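Bavari to Open Second Kitchen Goods Store in Monham

MONHAM, 10 February 2026
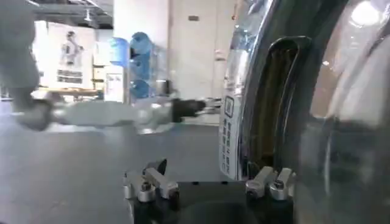

Bavari, the family-owned kitchen goods retailer, will open its second store in Monham this spring, on the ground floor of the former Kazemi building on Lornov Street. The new location will employ 26 people, and hiring began in January.

The store will carry the same cookware, small appliances and tableware as the original shop, along with a repair counter where customers can bring in kettles, toasters and mixers bought from any retailer. Repairs will be priced before work starts, and there is no charge for an estimate.

"People kept asking us to fix things we hadn't sold them," said Khoa Hầu, general manager of Bavari. "At the first store we had one bench in the back and it was always full. The new place has room to do it properly."

The repair counter handled 320 items at the first store last year. Most needed a new cord, switch or heating element.

Customers who hold a Bavari store card can use it at both locations. Existing points carry over, and no new registration is needed.

Opening hours will be posted at both entrances and on the Bavari website. Job applications can be dropped off at the first store or mailed to Bavari, P.O. Box 2076, Monham.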